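Jimside Community Help
Home Topics Kitchen & Dining Storage Ask Log in

Best way to store mugs on a tray without chipping them?

4 min read

DaltnessKitchen

I have more mugs than cupboard. We moved in November and the new kitchen has one narrow cabinet next to the sink, so the everyday mugs now live on a tray on the counter. The tray is a plain rectangular one with a low edge. It fits seven mugs comfortably and we own more than that.

Right now I put them in upright, wherever there is a gap. Two have chips on the rim already and one has a hairline crack by the handle. I don't know if that came from the tray or from the dishwasher.

What I want to know:

Should they stand right side up or upside down? My mother always kept hers upside down. My neighbor says that is bad for the rim.

Is it okay to stack them two high? Some are straight-sided cups with no handle and they stack fine. The ones with handles wobble.

Which way should the handles go? If they all face the same way I can't get the second row close enough.

I would like to avoid buying a rack. I looked at a Prasertsri one that hangs under a shelf, but I rent and can't drill.

Posted on a Saturday, 231 views

Anar_and_tea

Right side up, if you use them every day. The rim is the thinnest part of most mugs and it is often where the glaze wears first. Standing a mug on its rim puts all the weight there, and each time you slide it a little you are rubbing the rim on whatever is under it. The foot is thicker and made to be stood on.

Upside down makes sense if a mug sits for weeks and collects dust, or while it drains after washing. Put a cloth under it for draining. Don't leave a damp mug upside down on a flat tray overnight, because the air inside can't get out and it will smell stale in the morning.

On stacking: straight cups without handles, yes, two high, if the upper one rests on the lower one without dropping in and sticking. Mugs with handles, no. If two get stuck, put cold water in the top one and stand the bottom one in warm water. Don't twist.

The hairline crack by the handle is probably not from the tray. That is usually from picking up several mugs at once by the handles, with the mugs knocking together. I would stop using that one for hot drinks.

mugs4days

just get rid of some. you only need two per person

counter_by_the_window

I keep mine on a tray too and have done so for years, so I'll add what works for me.

Two columns down the length of the tray, with a strip left bare between them. It looks like wasted space, but it gives the handles somewhere to go. Turn the handles outward over the long sides if the tray is out in the open. If it stands against a wall, angle the front ones toward you so you can grab them.

Plain ones at the back, favorites at the front. The tall cups with no handles go in the back corners. They don't get bumped there and you can see over the rest.

Fill it from the back. If you start at the front you end up lifting each mug over the others, and that is when they knock. To clear it, go the other way and take the front ones first. Lay nothing on its side on the tray, even for a minute. A mug on its side rolls until the handle stops it, and the handle is what takes the hit.

For mugs with prints, use a soft sponge and keep them from rubbing against each other. I lost half a cartoon face that way.

If eight is tight, let the front pair stick out over the tray edge a little. A little is fine if the tray sits flat on the table and you don't carry it that way. For carrying, take those two off first and come back for them.

A thin dish towel or a piece of shelf liner under everything stops the sliding. Cut it a bit smaller than the tray so it doesn't curl up the sides. Wash it when you wash the towels.

Pictures of a tray with eight on it, and of mugs being moved:
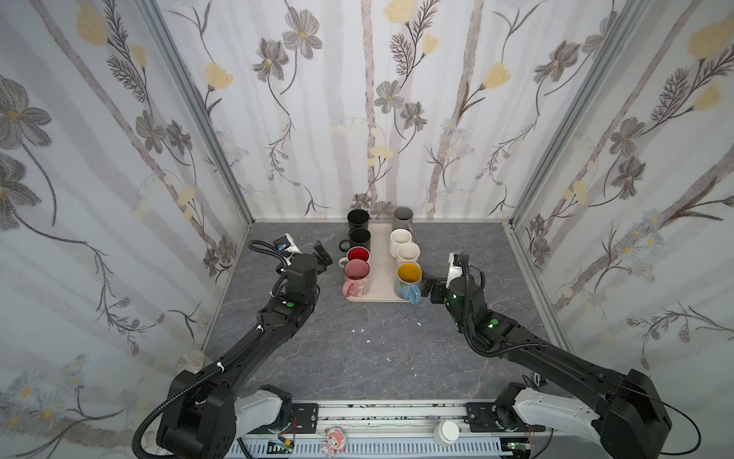
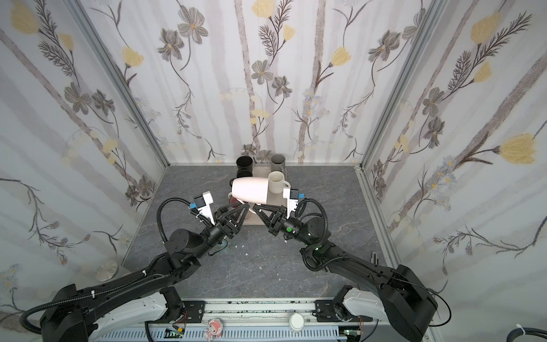
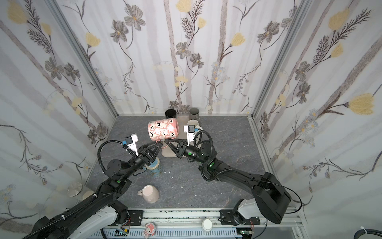 counter_by_the_window
Community Helper, Kitchen & Dining
2,661 replies

Edited to add, on the chipped rims: run a fingertip lightly around the edge. If it catches, don't drink from it. A chip with a rough edge gets worse in the dishwasher. They make good pencil cups, or you can put a small plant in one if you keep it in its plastic pot.

Measure the tray on the inside before you buy another one. The outside size on the label includes the lip, and I once came home with one that would only take six.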